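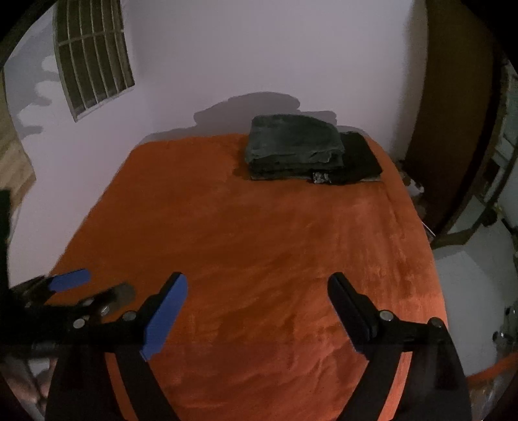 Jouko Hämäläinen asked me whether you can skip the pad check if the gripper was only used the day before. My answer is no, and I'd say so even if you did nothing but close it a few times. Pads creep. Screws back out. So we start there.

Section 4: Looking after the hand-held gripper

I wrote this part for the Skutasier pair, the one we use on bedding and blankets, but the steps are the same for a single unit. Set aside 40 minutes the first time through. You'll get faster!

4.1 Checking the pads and fingers

1. Switch the unit off and take your hand out of the grip. I know, I know – but do it.
2. Open the jaws all the way and look along the inner face of each finger. The blue pad should lie flat from root to tip.
3. Press the tip of the pad with your thumb. If it lifts or slides, peel it off and fit a new one (bag 17 in the Tranico spares box).
4. Wipe both pads with a damp cloth. No alcohol, please, it makes the glue go gummy.

Note: Plush fabric is the worst thing for pads. The fuzz works in under the edge and you won't see it until the pad starts to curl. After a session on fleece I go around each edge with an old toothbrush.

4.2 Tightening the linkage

1. Find the round-headed screws at the joints, on the left and right linkages.
2. Snug each one with the short driver, a little at a time, going back and forth between the two sides.
3. Open and close the jaws slowly. They should meet in the middle. If one side gets there first, back its screws off a hair and try again.
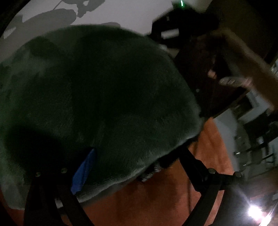 4. Now close the jaws on something thick and soft, a folded blanket is perfect, and lift it a few inches. Feel for a click or a wobble in the joint. I missed a loose one in May because I only ever tested on a wooden block, which hides that sort of play completely.
5. Let go and look for threads caught in the joint. Pull them out with tweezers, never with the jaws moving.

Caution: Keep your other hand clear of the struts. They scissor together as the jaws close and they do pinch – mine have the scars.

4.3 When to replace parts

Palaniappan, who built our first pair, swapped the pads at 3,000 closes. I do it a bit sooner if we've been folding a lot of heavy stuff. Screws get replaced when the driver starts to slip in the head. Write the count and your initials in the Povidance log before you put the unit back on its hook, with the jaws left open.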